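Clarnach Gripper Comparison

The Clarnach gripper comparison is a bench test of robot end effectors carried out at the Birkisley workshop. It measures how reliably a gripper can take rectangular blocks from one side of a divided metal bin and release them on the other. The test is named after the Clarnach controller, on which all of its motion programs run.

Background

Earlier trials at Birkisley used a flat tray with no walls. Results from the tray were found to favor wide grippers, which had room to open fully on every approach. The divided bin was adopted in October of the following season. Its sloped center panel forces the arm to lift each block before moving it across, and its side walls limit the angles from which a block can be reached.

Method

A run consists of 40 attempted transfers. Blocks are placed by hand in one compartment and may touch or overlap. The bin is clamped to the table before each run, and the position of the arm base is not changed until all grippers in a series have been tested.

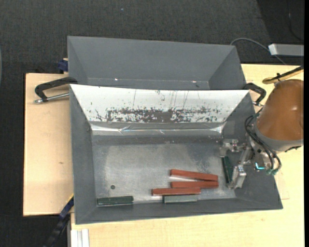
An attempt is scored as a success when the block comes to rest in the opposite compartment. Blocks dropped on the divider are counted as failures even if they slide to the correct side. An attempt that lasts longer than 90 seconds is stopped and recorded as a timeout.

Grippers tested

The first full series compared 2 designs, the Deltent parallel gripper and the Chow angular gripper. The Deltent completed more transfers when blocks lay apart. The Chow performed better on overlapping blocks, although its jaws needed adjustment between runs. The published log for the series contains 114 entries, including repeated and abandoned attempts.

Limitations

The test does not measure grip force or wear. Scores from different arms are not considered comparable.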